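Team diary, 04/09/2018

The Villuto team completed the second day of testing at the Erketbridge circuit. Martim Frade covered 50 laps in the morning before a gearbox fault – the second this season – ended his program early. Rafail Chatzigeorgiou took over the spare car after lunch and finished 16 laps on the harder tires. The stewards have confirmed that the car met the minimum weight of 732 kg. Team shirts for the November round have been approved in the new color.

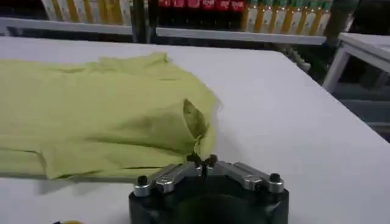
Shirt in yellow-green, on the table.

Freight for Soltero leaves tomorrow morning.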